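Pesley Community Help
Section: Learning Systems and Data Gathering

How many examples of cloth handling should be gathered before the backdrops are changed?

Posted by Stotside Training Office, December 2024

Our department is preparing a set of demonstrations in which a two-fingered gripper picks up a piece of cloth from a padded surface and sets it down again. The operator guides each attempt by hand. We have recorded 27 attempts, all with the same cloth and the same panels standing behind the work surface. Our written plan calls for 3,000 attempts in total, divided among several operators.

Two points in the plan remain unsettled. The first is whether the patterned panels should stay in place until a fixed number of attempts has been reached, or should be exchanged more often. The second is whether attempts in which the gripper misses the cloth should be kept. Our operators currently delete them, and we would prefer to settle the matter before the next group begins its training.

The view from the wrist camera is shown with this request. The yellow cloth lies to the right of the open fingers, on the gray fabric, and the lemon print stands behind.

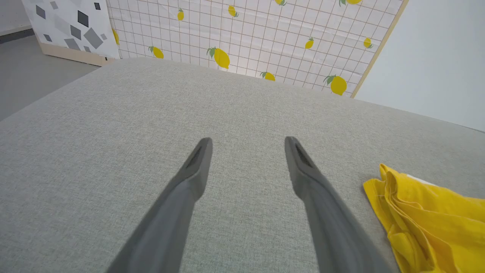

Should every operator start the gripper from the same position?

A fixed starting position is useful for the first few attempts, while the operator learns the controls. After that, the starting position should vary within a range stated in the plan, so that the system learns to approach the object from more than one side.

We would be grateful for advice from any office that has completed work of this kind.

Holub Data Services

Exchange the panels early. In July our office completed a similar set and left one background standing for the whole of the first stage. When the trained system was tested in front of a different background, its reaches became noticeably less accurate, and we had to gather a further group of examples to correct this.

Our present rule is 18 attempts for each arrangement. An arrangement means one combination of panel, cloth and starting position. When the 18 are complete, the operator changes at least one of the three and writes the change in the log before recording again. The same combination may be used again later in the set, preferably by a different operator.

With regard to missed attempts, please do not delete them. Mark them as missed and store them in a separate folder. An attempt in which the operator misses, opens the fingers and then picks up the cloth correctly is of particular value, and we file it with the successful ones under its own label. An attempt that was stopped by a fault in the equipment should be marked as a fault and left out of training altogether.

We also advise that the cloth be dropped from a low height between attempts. Operators who place it by hand tend to fold it in much the same way each time, and the folds then vary very little across the set.

Pesley Equipment Desk

Check the finger pads for lint. We clean ours at the start of each session.

Ondska Learning Group

We agree with the reply from Holub Data Services on missed attempts. On the number of attempts for each arrangement we follow a different practice. Our operators change the cloth position after every attempt and the panels at the start of every session, and no count is kept for the panels. This takes less supervision, although the finished set is less evenly balanced.

Before committing to the full 3,000, it would be prudent to train on a small portion and examine the result. Hold back 2 arrangements entirely, so that the system is tested on combinations it has not met in training. If the gripper closes too early or too high on those, review the recordings for that fault before gathering more. The log should state the operator, the cloth, the panels in use and the outcome for each attempt. Our own log at first omitted the panels, and the entries had to be completed afterward from the recordings.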